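**Resetting the table between demos: how much should move?**

Posted by skerari_bench

We're collecting teleoperated demonstrations for a pick-and-place policy, with one arm on a white table and toy kitchen gear. So far there are 142 episodes. The policy does well in replay, then misses when I shift things a few centimetres. Do I need to move everything at each reset, or only the target?
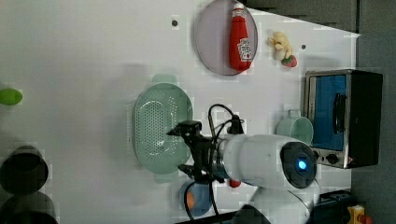

My resets have been lazy. I put the target back by eye and leave the rest of the table alone. The ketchup bottle stays on its plate, with the colander in the middle and the toaster oven off to one side. Only the mug gets a new spot each time.

---

**hernum54**

Move everything you can lift. I lost 54 episodes to this at Riihimäki because the plate never left its corner and the policy learnt the corner. Do the big items every few episodes and the small ones every time.
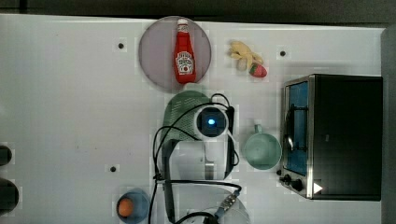

*Ketchup on the grey plate, toaster oven at the side, gripper over the middle of the table.*

Also check your start pose. If the arm always starts over the same patch of table, vary that too.

---

**Peraris**

Agree with the above, but keep a log. We write the layout number in the episode name and hold back 2 layouts for testing.

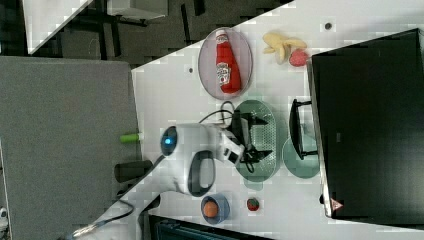 Don't put the held-back layouts in training later on, even if you're short of data. We got to 158 episodes before anyone noticed they'd been mixed in, and the test scores were useless.

---

**tray_and_cup**

Just record more. Worked for me.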